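Kobori Opens Household Goods Reuse Counter at Rirnholm Depot

RIRNHOLM, April – Kobori, the household goods reuse company, has opened a drop-off and resale counter at its depot in Rirnholm. The counter takes small items from the public on weekdays and Saturday mornings and sells them from the same building. It is the company's second public site, after the original shop in Drirnach.

The Rirnholm depot has handled goods from house clearances for several years but was closed to walk-in visitors until this month. The front third of the building has been converted into a reception area and a sales floor of 2,895 square feet. The loading dock at the rear is unchanged and still receives clearance trucks in the morning.

Residents can bring kitchenware, small tools, toys, stationery, picture frames, bathroom accessories and similar items. Each visitor may drop off up to 15 items per visit without an appointment. Larger loads need to be booked in advance by phone or at the counter. There is no charge for dropping off, and donors can ask for a printed receipt.

"People in Rirnholm have been driving to Drirnach to leave us a box of saucepans," the company said in a statement. "The depot was already here, and it made sense to put a door on the front of it."

What the counter accepts

Items should be clean and complete. Chips, light scratches and missing packaging are fine. Sets of dishes are accepted with pieces missing, and odd plates and cups are sold singly from a shelf near the entrance.

The counter does not take mattresses, large appliances, car seats, bicycle helmets, paint, gas canisters or anything containing a loose battery. Knives are accepted if they are wrapped and handed directly to a member of staff. Books are accepted at Drirnach only.

Small electrical goods can be left at Rirnholm but will not go on sale there right away. They are sent to Drirnach, where Kobori has its testing bench, and return to the sales floor once they have passed a safety check. The company expects this to take up to two weeks.

Pricing

Most items on the Rirnholm sales floor are priced under $5. Prices are set by category and marked with a colored sticker. Items that have not sold after a month are reduced by half, and after a second month they are offered free to schools, shelters and community groups in the two towns. Groups that want to be told when free stock is available can leave their contact details at the counter.

Kobori has also carried over its household starter box from Drirnach. The box holds basic kitchen and cleaning items for a person moving into a first apartment or replacing belongings after a fire or flood. The Drirnach shop packed 695 of the boxes last year. Boxes can be bought at the counter or supplied free on referral from a local housing office.

Celero storage labels

Stock at both sites is now tracked with Celero, a labeling system the company introduced in Drirnach last fall. Each shelf and storage container has a printed code that records what category of goods it holds and when it was filled. Staff in one town can look up what the other has on hand, so a customer in Rirnholm who is looking for a particular size of baking dish can have it sent over from Drirnach on the next truck.

Transfers between the two sites run on Tuesdays and are free for items under 20 pounds. Customers pay for the item when they collect it and can turn it down if it isn't what they wanted.
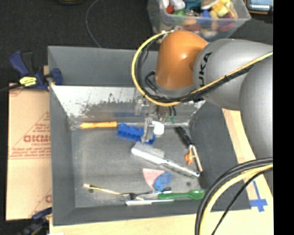 The company is asking donors to sort their items before they arrive where possible. Mixed boxes are still welcome, but kitchen goods packed separately from toys and tools can be put out for sale sooner. Flat-pack furniture parts should be taped together with their screws in a bag. Jigsaw puzzles and board games should be checked for missing pieces, and if any are missing, a note on the lid is enough.

Parking and access

The public entrance is on the side of the depot facing the bus stop. There are 15 parking spaces, including 2 accessible spaces next to the door. Visitors should not use the rear driveway, which is reserved for trucks. Carts are available inside the entrance, and staff can help unload heavy boxes on request.

The entrance and sales floor are step-free. A quiet hour, with the music turned off, is held from 9 a.m. to 10 a.m. on the first weekday of each month.

Hours

The Rirnholm counter is open from 9 a.m. to 5 p.m. on weekdays and from 9 a.m. to noon on Saturdays. Drop-offs close 30 minutes before the sales floor. Nothing should be left outside when the building is closed. Hours at the Drirnach shop have not changed.

About Kobori

Kobori collects, sorts and resells used household goods in Drirnach and Rirnholm. It carries out house clearances for families, landlords and estates, and supplies starter boxes to people setting up a home.

Media inquiries and requests to visit the Rirnholm depot can be made through the Kobori office in Drirnach, weekdays from 9 a.m. to 4 p.m.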